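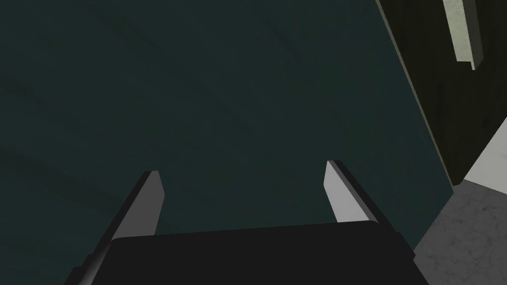

Según Sibiya, una demostración en simulador sirve de poco si después no se enseña el mismo programa corriendo en la máquina, y así lo dejó escrito en la lista de correo a las pocas horas de anunciarse la visita. Recojo su observación al comienzo de esta entrada porque condicionó buena parte de lo que fui a mirar en la jornada de puertas abiertas de Drasen, celebrada el jueves 27 de enero en su nave de Tondale.

La jornada se organizó en dos turnos. Asistí al segundo, que comenzó con cierto retraso por la acreditación en la entrada. La inscripción era gratuita y el aforo estaba limitado a 500 personas entre ambos turnos. Conviene advertir a quien piense acudir en otra ocasión que el acceso desde el aparcamiento carece de señalización y que la puerta correcta es la posterior, junto al muelle de carga.

## La sala de simulación

El recorrido se iniciaba en una sala de proyección en la que se mostraba el entorno virtual con el que la empresa prepara las tareas de agarre. La vista escogida era la de la propia pinza, con los dos dedos abiertos al pie de la pantalla y una amplia superficie de color verde azulado oscuro ante ellos. Debo reconocer que tardé en orientarme. Acostumbrado a los planos generales de los folletos comerciales, uno echa en falta el resto del brazo y alguna referencia de escala. La explicación oral ayudó, aunque habría agradecido una segunda pantalla con la vista exterior.

Se expuso a continuación el método de trabajo. Cada tarea se ensaya en simulación con variaciones en la posición de partida, en la iluminación y en el rozamiento de los materiales. La serie presentada constaba de 2.836 ensayos, de los cuales 2.390 se habían dado por válidos conforme al criterio interno de la empresa. Dicho criterio exige que el objeto se levante, se traslade y se deposite dentro de la zona prevista sin que la pinza toque ningún otro elemento. Pregunté si los ensayos descartados se conservaban. La respuesta fue afirmativa: se archivan con el motivo del fallo y se revisan al cierre de cada serie.

Me pareció acertado que se mostraran también ejecuciones fallidas. En una de ellas el objeto giraba entre los dedos al iniciarse el ascenso; en otra, el cierre llegaba antes de tiempo y lo empujaba fuera de alcance. El público hizo en ese momento más preguntas que en todo el resto de la sesión, en particular sobre la fuerza de cierre y sobre el modo en que el simulador calcula el contacto – asunto este último que quedó, a mi juicio, insuficientemente tratado.

## La nave

La segunda parte tuvo lugar en la nave, tras una línea amarilla pintada en el suelo que no podía rebasarse. Una célula de paletizado funcionaba a velocidad reducida por razones de seguridad. A su lado, un puesto de clasificación separaba piezas de plástico en dos cajas. El ruido del compresor dificultaba seguir las explicaciones desde la tercera fila, y la megafonía portátil apenas lo remediaba.

El programa distribuido a la entrada anunciaba que la tarea de agarre vista en la sala se repetiría en el puesto de clasificación. No fue así en mi turno. Se nos indicó que el puesto seguía pendiente de calibración y que la repetición se ofrecería en una sesión posterior, en febrero, sin fecha cerrada. La objeción de Sibiya queda, por tanto, en pie. Las cifras expuestas describen el comportamiento del programa en el entorno virtual y con ese alcance deben leerse.

## Ritside

Merece mención aparte Ritside, el proyecto formativo que Drasen mantiene con centros de la comarca. El alumnado accede al mismo simulador desde las aulas y prepara ejercicios de manipulación de dificultad creciente. Se comunicó que la plataforma registra ya casi 2.709 horas de uso. Pude consultar dos cuadernos de prácticas; están bien redactados, con enunciados breves, si bien las unidades no siempre coinciden entre el texto y las tablas. Trasladé esta circunstancia en el formulario de valoración.

La jornada concluyó con un turno de preguntas en la misma nave, acortado por la hora. Quedaron sin atender varias relativas al mantenimiento de las pinzas y al coste de sustitución de los dedos. He solicitado plaza para la sesión de febrero y, en caso de obtenerla, publicaré en este mismo blog una entrada dedicada al puesto de clasificación.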